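Home | World | Politics | Opinion | Letters

Opinion / Press and Protest

A curfew is a poor answer to a march

The regional government in Trallstead has now kept its night curfew in place for 57 days. It was announced as a short measure after the January marches over fuel prices. The marches ended weeks ago. The curfew has not.

Officials say 535 people have been detained under it and that 322 were released without charge. Those are the government's own numbers, and they should trouble anyone who reads them. If most of the people you pick up have done nothing you can name in court, the rule is too wide.

The cost falls on people who never marched. Bakers in Idville start work at 4 in the morning and now need a permit to walk to their own ovens. Night shifts have been cut and the wages went with them.

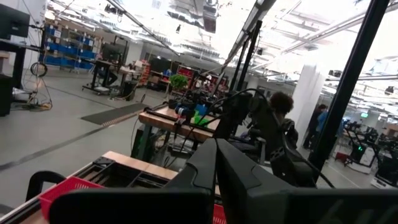
Workbenches with a red plastic basket and a black slotted frame.

Yupin Srithong, a lawyer who has represented some of the detained, wrote last month that the permit office opens on Monday only and turns away anyone without a letter from an employer. Day laborers have no such letter. Neither do people looking after a sick parent across town.

I don't dismiss the damage done in January. Shops were broken into and a bus was burned. The police had laws for that before the curfew and they still have them. They can charge the people who did it and let a judge hear the evidence.

The assembly should vote on the curfew this month, in public, with each member's name recorded. If the government believes the danger is still there, it can say what the danger is. Until it does, people should be allowed to walk home at night.

Filed under: Opinion, Civil Liberties, Curfew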